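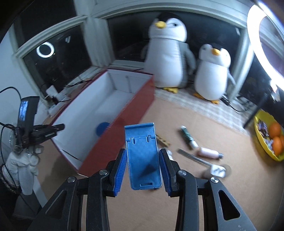

Small Rigid Plastics in Household Waste: A Study of 19 Homes in Clondwood

Project report submitted 17 December 2019

1. Background

Most households in Clondwood are familiar with the rules for bottles and tubs. The rules for other hard plastics are less clear. Lids, clips, battery covers, drawer dividers and broken housings do not appear on the card that the town mails out each January, and residents are left to decide for themselves where such items belong. The present project set out to record what residents throw away in this category and where they put it.

2. Method

Nineteen households on Gallagher Road and the streets next to it agreed to take part. Each received a lidded bucket and was asked to place in it every hard plastic item, other than bottles and food tubs, that would normally have left the home during the study period. Items were to be empty and free of food. Participants also filled in a one-page form stating which bin they would otherwise have used.

The buckets were emptied at the end of the period and the contents sorted on tables in the Brotisach Building. Each item was checked for a resin mark, weighed, and assigned to one of four groups: packaging, toys, kitchen and bath, and parts of larger products. Items made of two materials that could not be pulled apart by hand were kept and marked as mixed.

3. Results

A total of 715 items were collected. Of these, 508 carried no resin mark that the group could find, even under a desk lamp. The remaining 207 were marked, although on several toys the number was worn and had to be read by two members before it was accepted.

Packaging was the largest group by count. Parts of larger products came second and proved the hardest to sort. A molded panel with slots and tabs may have come from a small appliance, a storage unit or a toy, and its shape alone seldom settles the matter. The forms were of little help in this group, as many participants wrote only "piece of something."

According to the forms, 504 items would have gone into the recycling bin. Participants gave size and cleanliness as their main grounds for this choice. Few mentioned the resin mark.

4. Discussion

The results suggest that residents sort small plastics by general appearance. The current card does not correct this habit – it shows bottles and tubs only. The group also visited Furnent, the secondhand furniture store, where staff keep a drawer of loose fittings and hand them out on request. A similar drawer for household parts would take little space, but the demand for it was not measured.

The sample was small and drawn from one part of town. Apartment buildings were not included, and one bucket was returned without a form; its contents were counted among the 715 but left out of the figures on bin choice.

5. Recommendations

The group recommends that the card include a short section on hard plastics other than containers, with drawings. A second study should cover apartment buildings and should use a form with check boxes in place of open lines.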